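Setting up the Raker door counter: part 3, mounting and zeroing 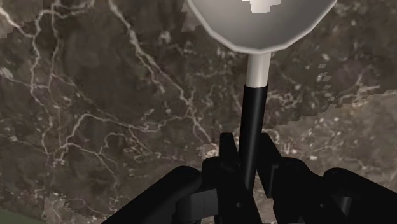
Does the counter need to go directly over the middle of the doorway?

It doesn't, but stay within a hand's width of the middle if you can. Any further off and people walking in side by side start getting logged as one.

Right, on with the fitting. I'm assuming you've done part 2 and have the Brivetti power supply wired in and switched off at the wall.

1. Hold the bracket up to the lintel and mark both holes with a pencil. Check it with a spirit level (I didn't on my first one, and had to fill and redrill the lot!).

2. Drill, plug and screw the bracket on, but leave the screws half a turn loose for now.

3. Slide the sensor up until it clicks. The cable goes out towards the hinge side.

Caution: don't pull the cable tight round the corner. The plug on these is held in by very little and it will work itself out.

4. Switch on and wait for the green light to go steady. Mine takes 13 seconds, and Joon-young Koo's older one takes a good bit longer.

5. Walk through the door 12 times, at an ordinary pace, one way only. The display should say 12. If it's over, tilt the sensor down a notch and go again. If it's under, tilt it up.

6. Tighten the screws and hold the reset button for three seconds to go back to zero.

Note: the reset wipes the running total for good, so write the old figure down first. I lost 1,281 visitors one Tuesday by leaning on that button with a broom handle.

Note: if you're swapping over from a Stellbridge unit, the old bracket nearly fits. Nearly! Use the new one.

Pushchairs and trolleys sometimes count as an extra person, and there's a filter for that under Settings, Height. Leave it off until you've had a few ordinary days of numbers to compare with. Connecting to the network is in part 4.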